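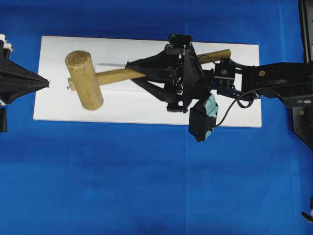
A Morning At The Zatley Endurance Center

A few of us from the club went over to Zatley on 29th June for their open day. I had been meaning to go since the place opened, mostly because two of my athletes have started doing their lactate tests there and I wanted to see how it's done and who is doing it. I also wanted to know if the pool is worth the drive. Short answer on the pool: yes in winter, no in summer when the lake is open.

We were there at eight, ahead of the first group. Sign-in was quick. You get a wristband, a schedule and a form to fill out if you plan to get on any of the equipment. Bring your own pen. There were 80 places for the morning and all of them had gone by the weekend before, so if you want to go next time, book early.

The director, Adwoa Aidoo, gave a short welcome and then split everyone into groups. Ours started in the testing room.

Testing room

There are two treadmills and three bike setups. Saadet Sönmez runs the tests. She took one person from our group through a shortened step test on the bike, starting easy and going up every four minutes, with a finger prick at the end of each step. The last step she did was 255 watts. A full test would have gone further, but there were people waiting.

What I liked was how she talked about the results. She doesn't hand over a sheet of zones and send you home. She asks what you did in the three days before, how you slept, whether you ate. One rider in the group admitted to a hard hill session the night before and she told him plainly she would have rebooked him. I have coached people who went into a test tired, got bad numbers and then trained off those numbers for two months. It took us half a season to sort out.

She retests every eight to ten weeks. I think that's a bit often for most age-groupers, and twice a year is enough if you keep a decent log. We talked about this for a while and did not agree, but she made a fair case for newer athletes who are changing fast.

The pool

25 yards, six lanes, on the warm side for my liking. There is a window at the deep end where a coach can stand below water level and watch the stroke. We each got two lengths while Alper Kocabaş watched, then a couple of minutes of feedback. Mine was that my left hand crosses over when I breathe to the right, and that I kick from the knee. I knew about the hand. The kick was news to me.

He gave me one drill for it, kicking on my side with the lower arm out front, six kicks and then switch. I have done it three times since and it is hard work. I will put it in the Thursday swim for everybody, so complain to him.

Lane hire is possible for clubs on weekday evenings. The rate depends on the season and how many lanes you take. I have the sheet if anyone wants to see it.

Strength room

Smaller than I expected, and busy. Two racks, a good stock of kettlebells, boxes, bands, and a strip of turf down one wall. Mirta Núñez took this session and it was the most useful part of the day for me.

Her point was that most runners and triathletes who say they lift are doing too many exercises and not enough of any of them. She gives her people four movements - a squat or split squat, a hinge, a calf raise and a row - twice a week, for at least twelve weeks, and she wants the weight to go up. She had us all do single-leg calf raises off a step until we couldn't do a clean one. She wants to see 25 on each side from anyone running a half marathon or longer. I got 22 on the right and 17 on the left, and the left is the side where I had the Achilles trouble two years ago, so there you go. 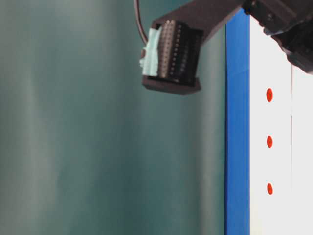

She also spent some time on when to lift. If you have a hard run on Tuesday, lift Tuesday afternoon, and keep Wednesday properly easy. A lot of us do it the other way, filling the easy day with weights so that no day is easy at all. I have been guilty of writing plans like that. Looking back at the spring block I can see three weeks where it probably cost people some freshness before the relay.

Lunch and the nutrition talk

Lunch was rice, chicken or beans, and salad, from the Gostetti cafe next door. Plenty of it. Coffee was extra.

Fadime Dönmez spoke while people ate. Most of it will be familiar to anyone who has been with us for a while: eat before the long ones, practice race food in training, don't try anything new on the day. The part I wrote down was about under-eating on rest days. She sees athletes who cut their food right back because they haven't trained, then wonder why they feel flat on the following day's ride. Her example was a woman training ten hours a week who was eating 2000 calories on a day off and a lot more on workout days. Adding 300 on the rest days was the first change they made. She was careful to say this was one person and not a rule for the rest of us.

There were questions about caffeine, gels and cramps. The cramps discussion went on too long.

Afternoon

You could stay and ride the Drandari loop with their group, and four of ours did. It's 31 miles with one real climb on the north side. Road surface is good apart from the stretch after the bridge, which is being dug up. They waited at the top and at both turns, and nobody got dropped. I had to be back for the juniors so I missed it.

Getting there

Take the Ertürk Road exit and go past the first entrance, which is deliveries only. Parking is free but the lot is small. There is a bike rack inside the gate if you ride over, and the showers are open to visitors. Bring a padlock for the lockers.

They plan to hold another one in the fall. If enough of us want lactate tests before then, they will do a club morning with a minimum of six people. Let me know by Friday if you want in, and keep the two days before it light.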